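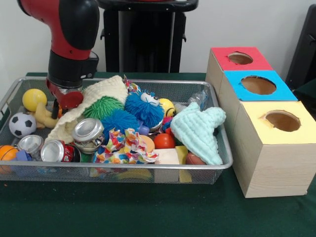

Shared workshop in Catholm completes sorting-arm build

CATHOLM, Dec 1, 2018 – Members of the Akinola shared workshop have finished assembling a robot arm that picks mixed household objects out of a wire basket and drops them into open boxes, the workshop said in a notice to its members.

The project, named Anum, was started in March. It uses a secondhand arm with a replacement gripper, a desktop computer and control software written by the group. The workshop put the total cost at $3369, with the arm itself accounting for more than half. Machine time and hand tools were not charged to the project.

The basket holds soft toys, balls, drink cans and pieces of fabric. Three wooden boxes stand beside it, topped with red, blue and yellow paper, each with a round hole cut in it. The arm is instructed by box color. An operator assigns a class of object to each color at the start of a run, and the assignment can be changed without altering the program.

According to the build notes, the mixed load was chosen over a set of identical parts after early tests with plain blocks gave results that did not carry over to anything else. Crushed cans present a different outline each time they land. Knitted cloth has no fixed shape and tends to bring neighboring items up with it. Spiky rubber balls can be gripped at almost any angle but do not always release cleanly over the hole.

In the most recent bench test the arm made 260 attempts and placed 68 percent of the objects in the assigned box. Most of the failures were double picks, in which a second item came up with the first, or drops on the way across the table. Clear plastic was recorded separately. The notes describe detection of it as unreliable under the workshop's ceiling lights and recommend a side lamp.

The gripper went through several versions. The first, cut from acrylic sheet, cracked at the mounting holes. Later fingers were printed in the workshop and fitted to a metal band to limit flex at the base. Closing force is set in software and is kept low for soft items, at some cost in grip on the cans.

Mesh proved to be a problem of its own. Fingertips caught in the basket wall during early runs, and on two occasions the basket was dragged across the table before the arm stopped. The program now keeps the gripper a fixed distance from the rim. Objects lying against the wall are left in place until others have been cleared, and some are never reached.

The table is covered in dark green cloth, which the notes say gave the camera fewer false readings than bare wood.

Cosovetti, a machine shop in the same building, turned the adapter plate for the wrist and supplied the fasteners. The plate drawing is included in the project files, along with the wiring diagram and parts list. Members can collect a copy at the workshop desk.

Work on a second set of fingers, with a softer pad, is under way. The workshop has not set a date for the next bench test.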